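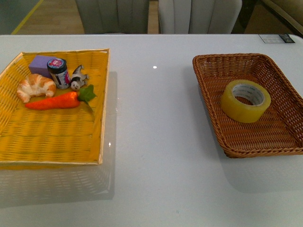 Two woven baskets on a white table, the yellow one holding a few small items.

Vodness is a women's singing group from the village of Cincombe. It performs older village songs, mostly unaccompanied, along with a small number of newer pieces written for the group. The usual lineup is 12 singers, although 8 is common for concerts away from home.

History

The group grew out of informal singing at the Cincombe grain store, where several of the first members worked. They sang during the sorting season and later met through the winter in the village school. Blandine Gaillard, a music teacher who had moved to the area, began writing down the songs and became the first leader. Under her the group took the name Vodness, after the stream that runs along the lower end of the village.

Early performances were limited to weddings and the yearly spring fair in March. The group's first appearance outside the district was at the Clondano song festival, where it sang five pieces and was invited back the next year. A recording made at the second festival was played on regional radio and brought the singers a wider audience.

Gaillard stepped down after a long illness. She was followed by Muammer Baysal, an accordion player who had already worked with the group as an arranger. Baysal added instruments to a few songs but kept most of the program unaccompanied.

Musical style

Most songs are sung in two or three parts. One singer opens the verse alone and the others enter on the second line, with the low voices holding a single note. Verses are often repeated with small changes in the words. The harvest songs are slow and have no fixed beat, while the wedding songs are quick and are sometimes sung with hand clapping.

"Au," a short call-and-answer song named for the shout that ends each line, is the group's best-known number. It is traditionally sung last.

Recordings

Vodness has released two albums. The first contains 20 songs recorded in the school hall and sold 1,683 copies, mostly at concerts. The second was made under Baysal and includes three of his own pieces. Neither album is currently in print.

See also

Clondano song festival
Music of Cincombe
Unaccompanied singing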